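Magazine > Workplace > Kit and Budgets

We use cookies to remember your preferences and to see which articles are read. Accept all | Manage settings

Before you sign for the grippers, price the afternoon
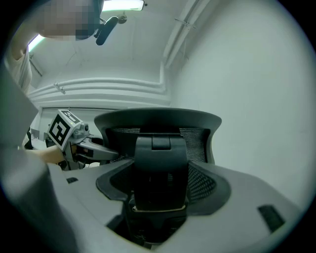

A hand-held gripper at the headrest of a mesh-backed office chair.

When the people at Clarkum first sat down to plan their hand-held gripper work, the spreadsheet had one line on it, and that line was grippers. I have every sympathy. They are the exciting bit, and it is very easy to spend a happy morning comparing fingers and handles and forget that somebody has to find a room, a table and a shelf full of spare pads.

Their second draft was a good deal longer, and much the better for it. Finger pads went in at 208 pounds for the season, bought from Bruris in one go. Printed marker blocks came next, then charging, then storage, and then a sum of 2,000 pounds for ordinary things to handle – chairs, mostly, of the sort you would find in any office, with headrests and mesh and all those awkward curves.

Furniture is where I would urge you to be generous. Plevholm, a smaller outfit, set aside 325 pounds and had spent it by October, and they spent the winter borrowing from the canteen.

Do think about hands as well. A gripper that feels light in the showroom can feel rather different at four in the afternoon, so ask for a proper trial before you order. Insaurralde lets buyers keep a pair for 10 working days, and I'd take every one of them, passing the things round the whole team – tall people, short people, left-handers – and writing down what each of them grumbles about. Take the list along when you go back to talk about price.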